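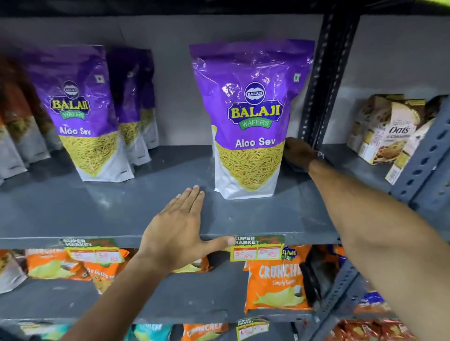
Household Tips > Travel and Commuting

Home Kitchen Cleaning Workshop Travel Contact
Search this site... Go

Living with a new railway line: tips for the house

Jul 27, 2025

When the Neder line opened its station at Raltcombe, our street changed in many small ways. The trains themselves are quiet, but there is more dust, more people walking past and a different timetable for the whole family. I have lived 275 metres from the platform for the first two years of the works and now for the first months of the trains. I write down what has helped us in the house.

Dust on the window sills

The dust from a railway is fine and a little greasy. It contains metal from the brakes and wheels. If you wipe it with a dry cloth, you only push it into the paint. Use first the vacuum cleaner with the soft brush, then a cloth with warm water and a few drops of washing-up liquid. On white sills I rinse a second time with clean water, otherwise a grey line stays in the corner. The outside sill needs this more often than the inside one, and after a dry week you will notice it also on the garden chairs.

Things that rattle

We do not hear the passenger trains, but the works train at night made our glasses sing in the cupboard. I moved each glass a finger away from its neighbour and put a thin rubber mat on the shelf. The same mat under the microwave stopped a buzzing which we had blamed on the fridge. Picture frames can be kept still with a small piece of felt on the two lower corners. Check also the loose screws on door handles and the glass in old internal doors. A little clear silicone along the edge is enough there.

A place for the travel things

My husband missed the 7.15 more than once because of his card. Now there is a tray by the front door for cards, keys and the small umbrella, and nothing else may go in it. Under the tray is a hook for the cycle helmet. We bought a plain wall rack from Jullano, but a piece of board with hooks does the same work. Put the rack on the side where the door opens, so you do not have to walk around the door with your shoes on.

Food for the train

The Simiyu Road interchange has a long walk and no kiosk after the evening rush, so we pack something. A flat box fits better in a rucksack than a round one. Sandwiches with tomato become wet, so I carry the tomato separately. Wash the bottle in the evening and leave it open upside down, and do not close it while it is damp inside.

Wet shoes and coats

The path from the station is still gravel. Keep an old baking tray near the door for shoes and lay newspaper in it. Change the paper before bed, and never put leather shoes on the radiator. Coats dry faster on a wide hanger with the zip open.

If you have the new timetable on the fridge, write the date in the corner. Ours was changed in July and we followed the old one for almost 7 days.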